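How to test whether a machine could do your chore yet

Updated 7 Dec 2021 by Rukhsana Hayat

I get asked all the time whether robots can do the dishes, fold the towels or tidy the workbench. My answer is always the same: pick one chore and try it with grippers yourself! You don't need a robot for this. A pair of hand-held grippers and a free evening will tell you a lot, and it's great fun.

I worked this method out with Sizwe Naidoo last July, when we were putting together the chore list for the Brallotwood workshop. We've used it on 36 chores so far and I still get excited every time a new one goes on the table.

What you need

Two hand-held grippers with two fingers each
A table you can reach across without leaning
The things your chore involves, dirty or bent or crumpled as they normally are
A timer and a notebook

Step 1. Write the chore as one sentence

"Clean up the kitchen" is far too big. "Put the forks in the drawer" is good. If your sentence has an "and" in it, split it and test each half.

Step 2. Do it with bare hands first

Time yourself and write down the number. Pay attention to what your fingers do without asking you – the little roll of the thumb that turns a fork the right way up, or the way you pinch a cloth to find its edge. Those small moves are usually where a machine gets stuck.

Step 3. Do it again with the grippers

No touching with your fingers, no pressing things against your belly, and no second person helping. When you drop something, pick it up with the grippers and keep the timer running. Folding one T-shirt took me 336 seconds the first time and I laughed through most of it.

Step 4. Swap in awkward objects

Blocks and boxes make everybody look good. Try something soft and something full of holes. The black padded piece and the orange wire shape on our table are a nice pair: fabric can bunch up between the fingers, and thin wire leaves you very little to close on. Approach each one from at least two directions before you decide it can't be done.

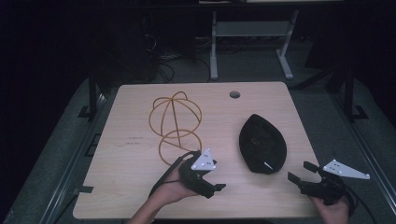

Step 5. Repeat until you're bored

One good run means very little. Sizwe does nearly 100 tries per object, and I stop a good bit sooner. Move the object between tries, turn it over, and dim the lights for a few of them.

Step 6. Give the chore a grade

Ready: you succeed almost every time and never have to think about it.
Close: it works, but slowly, or only if the object starts in a good spot.
Not yet: you keep wishing for your fingertips.

Remember that you're the brain here. A "ready" only says that two simple fingers are enough for the job, and the software still has to see the thing and decide what to do. Sorting hard plastic parts into bins came out as ready for us. Laundry is mostly close, with fitted sheets firmly in not yet.

Send me your grades if you try it, especially for shop-floor jobs, where our list is still thin.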